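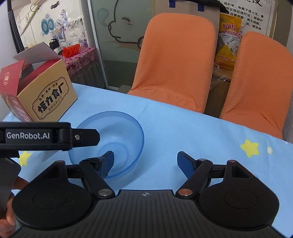
Plastic bowls on a cloth-covered table: creases, sliding and what to put underneath

dkashyap
Posted 18:20

We eat at a small square table with a printed cotton cloth on it, light blue with stars, and the children have translucent blue plastic bowls. The bowls are the round sort with a thicker rim and a foot ring underneath. I have two related problems and would like opinions from people who have dealt with either.

First, the cloth won't lie flat. It has shallow creases which come back after every wash, including after ironing. Second, an empty bowl moves when it is touched. A full one stays put, but by the end of a meal there isn't enough weight in it and the cloth travels with it, or it travels over the cloth. I can't always tell which.

The table top is varnished beech. The cloth has no backing. Overhang is 20 cm on each side. I'd prefer not to change to oilcloth.

Devendra

mullier_end
Posted 18:52

Two separate faults, so treat them separately.

Creases: iron while the cloth is still damp, on the reverse, and then put it straight on the table. If you fold it and put it in a drawer you'll press the folds back in. Store it rolled on a cardboard tube. The tube wants to be a bit longer than the cloth is wide after one fold.

Sliding: cloth on varnish is a poor combination. The foot ring of the bowl is a narrow contact, so the bowl grips the cloth fairly well and it's the cloth that lets go of the table. You need something between cloth and table.

hob_left
Posted 19:04

I'd dispute the second part. A smooth plastic foot on tightly woven cotton doesn't grip at all well when the bowl is empty. Put a strip of masking tape on the cloth beside the bowl and another on the table edge, then push the bowl sideways at the rim with one finger. If the tape on the cloth stays where it was, your bowl is sliding. If it moves, your cloth is.

Do it at the middle and again near a corner. The overhang changes the result.

mullier_end
Posted 19:11

The overhang makes very little difference at 20 cm.

hob_left
Posted 19:18

It makes a difference at a corner, where you have two sides hanging and much less cloth lying on the wood. I've had a cloth creep towards the corner over the course of one breakfast.

tromdale_kitchen
Posted 19:40

Table felt. It's sold by the metre as a protector, usually cotton flannel on one side and a rubbery backing on the other. Cut it 2 cm short of the table edge all round so it doesn't show as a ridge. It also takes out most of the visible creasing, as the cloth has something to cling to when you smooth it by hand.

One warning for varnished wood. Some of the backings mark the finish if left down through a hot summer. Lift it now and then and look.

minoru_m
Posted 20:02

I agree about the felt and about the marking. We had a Vavero underlay on an oiled oak table and it left a dull patch at the window end. It came out with a light re-oil, but varnish would be more trouble. Now I use plain brushed cotton with no backing at all, an old flannel sheet folded once. It holds nearly as well and can go in the machine with the cloth.

On the bowls: is the foot ring complete, or does it have a gap for drainage? The ones with gaps rock slightly on a soft surface. I wouldn't put thick felt under those.

Minoru Miyazaki

dkashyap
Posted 20:18

The ring is complete. You can see it as a circle from the inside when the bowl is empty.

I've done the tape test. In the middle of the table the bowl slides and the cloth stays still. Near the corner the cloth moves first. So you're both partly right, which doesn't help me choose.

hob_left
Posted 20:25

It does help. Underlay for the corner, something on the bowl for the middle. A thin ring of food-safe silicone on the foot would do it. Degrease with washing-up liquid, dry, run a fine bead, stand the bowl upside down and leave it overnight. Trim any high spots with a blade.

dixit_52
Posted 20:52

Silicone doesn't bond to polypropylene. It will peel off in the dishwasher within a few weeks and you'll be picking it out of the filter. If the bowl is marked PP underneath, don't bother. Stretch-on silicone bases exist for this and come off for washing. Measure the outside of the foot, and also check that the wall of the bowl doesn't flare too soon above it, otherwise there's nothing for the base to hold on to.

hob_left
Posted 20:58

Mine have lasted since October. I'll accept that I don't know what plastic they are.

tromdale_kitchen
Posted 21:10

A damp dishcloth folded flat under the bowl is what I use for mixing bowls on a worktop. For a meal it would leave a wet patch on the cotton, so I'm not recommending it here, but it's a quick way to find out how much grip you need before spending anything.

mullier_end
Posted 21:18

Cloth weights with clips will deal with the corner and cost very little. Put them on the corners, not halfway along the sides. Small children do pull them.

dkashyap
Posted 21:37

The bowls are marked PP, so no silicone bead. I'll start with the folded flannel sheet, cut short at the edges as suggested, and look for stretch-on bases that fit. I won't use clip weights, the younger one would have them off.

I've cleared a cardboard tube for storing the cloth. It's 18 cm too short, so I'll be joining two together.

minoru_m
Posted 21:44

Tape the join on the inside if you can reach. Tape on the outside gives you a line across the cloth.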